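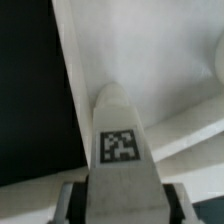
View from the wrist camera, with a square marker on the gripper finger. Photo: Calley

Search news Enter keywords Go

4 min read

October 14, 2023

Calley Releases Ranik, Free Software That Helps Robot Arms Keep Track of Where Things Are

IVHOLM – The small and very happy team at Calley is releasing Ranik today, a software package that lets a robot arm work out where its own fingers are, where the tray is, and where the parts inside the tray are, all from the square printed markers that so many labs and workshops already stick on everything they own.

Anyone who has set up an arm on a table knows the chore Ranik is meant to shorten. You line up the cameras, you measure, you type in the numbers, and then somebody leans on the table and you get to do the whole thing over again (usually right before lunch). Ranik reads the markers from a camera at the wrist and another one beside the table, compares the two views, and corrects its map of the workspace as the job goes along. On our own bench in Ivholm, setup used to eat up most of a morning, and it now takes 15 minutes.

"I wrote the first piece of this in February to save myself some trouble, and then Amrit wanted it, and then everybody wanted it," said Brittany Lapointe, who leads software at Calley. "I'm so pleased it's finally going out the door, and I hope people will write to us and tell us what's wrong with it, because there is always something."

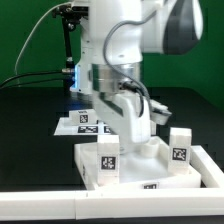 The arm reaches into a tray holding two marked blocks during work on Ranik. Photo: Calley

White parts in a white tray are a good, stubborn test for any vision software, and we have spent a great deal of time on them. When the edges of a part are hard to pick out, Ranik leans on the markers first and treats the edges as a second opinion. The planner then chooses a path down into the tray that keeps the hand clear of the walls. If the two cameras disagree by more than the limit you set, the arm stops and asks for a fresh look.

Version 1 comes with 248 recorded runs for people who'd like to try the software before they have an arm to try it on, and a suite of 131 automated tests, most of them the patient work of Amrit Gagnon. Lucie Perron wrote the user guide, and it's a lovely read even if you only came for the install steps.

Ranik is free for schools and for personal use. Shops and manufacturers can ask for a paid support plan, and Aaliyah Sandhu will be glad to talk through what that covers.

Press contact: Tyson Beaulieu, Calley, Ivholm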